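読書会「トゥレッティの会」秋の参加者募集
シェア 30 コメント 100

信仰と家族の本をいっしょに読む仲間を募集します!
家庭は小さな教会だとよく言われますが、その家庭のことを落ち着いて話せる場所は意外と少ないものです。本を一冊まんなかに置くと、ふしぎと話が弾みます。 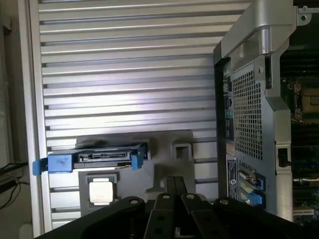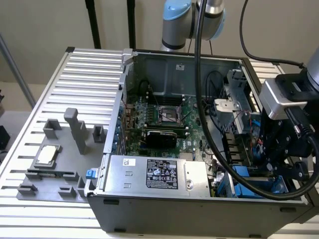
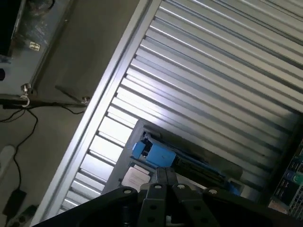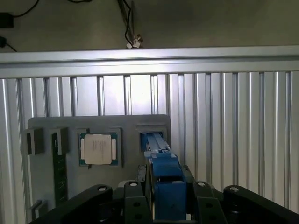
洗礼を受けていなくても参加できますか。
どなたでも参加できます。昨年度は参加者の半分ほどが、教会に通ったことのない方でした。祈りの時間は会の最後に短くありますが、席を外してお茶を飲んでいてくださっても大丈夫です。

10月から読むのは、ティヒーの『祖母の食卓』(Tichý著、プルティツ書房)です。ボヘミアの村で育った著者が、長く離れていた教会へ中年になって戻っていくまでを、祖母が毎晩つづけた食前の祈りの思い出とともに書いた回想録です。台所の描写がとにかくよくて、わたしは二章を読んだ晩に豆のスープを煮てしまいました(味は本に遠く及びませんでしたが)。信仰から離れていた時期のことも飾らずに書いてあるので、いま教会と少し距離がある方にもぜひ読んでいただきたいです。

会は月に一度、夜七時から九時まで、グラスター館の二階で開きます。毎回二章ずつ進み、前半は気になった箇所を順番に読み上げ、後半は自由に話します。感想がまとまっていなくてもかまいませんし、聞くだけの回があってもいいと思います。お子さん連れも歓迎です。隣の和室に絵本と毛布を用意しておきます。

参加費は一回100円(お茶代)です。本は各自でご用意ください。税込1336円で、グラスター館の受付でも買えます。

あわせて、進行を手伝ってくださる方もお二人募集しています。読み上げる箇所を前もって選んだり、初めての方に声をかけたりする役です。経験は問いません。本の話をしだすと止まらない、という方は大歓迎です!

お申し込みは、お名前と、最近読んで心に残った本を一冊書いて、グラスター館受付の申込箱に入れてください。本の題名だけでもけっこうです。進行役を希望される方は「進行希望」と書き添えてください。折り返しこちらからご連絡しますので、電話番号もお忘れなく。

トゥレッティの会 世話人 菅原つとむ
2019年8月19日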